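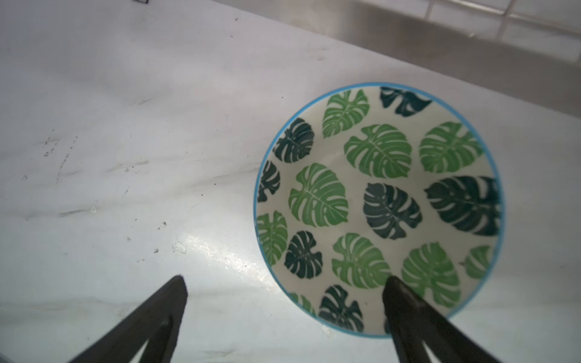
Riselix Two-Finger Gripper — Product Information and Safety Notice
Issued by Sundateo, 8 April 2025

Applies to: all Riselix grippers supplied with black fingers, serial numbers up to and including 1358.

Status: on sale. Units with a later serial number leave the factory with the revised control software and need no further work.

Purpose of this notice

In March, Sundateo received reports from customers using the Riselix gripper to lift bowls by the wall, with one finger inside the rim and the other outside. In each report the gripper let go of the bowl after a short loss of power to the arm. No injury has been reported. Several bowls were broken, and one customer found fragments under a work surface some time after the area had been cleared.

Cause of the fault

When power returns, the gripper carries out a homing movement to find its open and closed limits. On the affected units this movement begins at once, whether or not an object is being held. The fingers open fully and the load is released. The fault lies in the software, and the fingers, mounting screws and housing are not affected.

The fault has been repeated at our Dindgate workshop with glazed bowls of up to 700 grams. It occurred at every grip force setting. Raising the grip force does not prevent it and may chip the rim.

What users must do

Until the revised software has been installed, users of affected units must:

Keep hands and feet clear of the area beneath the gripper whenever it is holding an object.

Limit the carrying height over any hard surface to 40 millimetres where the task allows. Where items must be lifted higher, as when loading a dish rack, the area must be closed to staff during the lift.

After any loss of power, support the load before the supply is restored. Do not reach between the fingers.
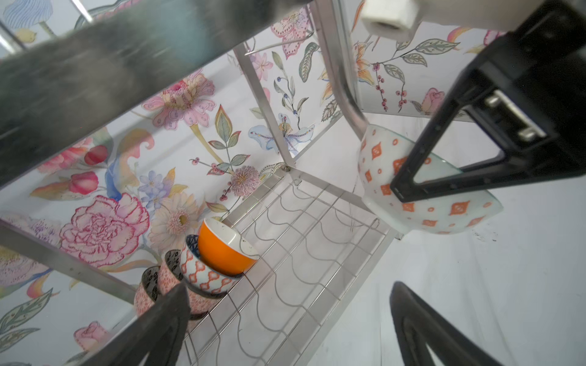
Ceramic items already in a rack should be checked for cracks if another item has fallen on or near them. Damaged items must be withdrawn from use, including those with chips at the rim only.

Obtaining the correction

The revised software, version 8, is supplied free of charge. With this version the gripper holds its last position when power returns and waits for an operator's command before homing. Customers with a Wu arm controller should install the controller update first — the two must be fitted in that order.

Units may also be returned to the Dindgate workshop for the work to be done. Please quote the serial number, printed on the label supplied with the unit, in all correspondence.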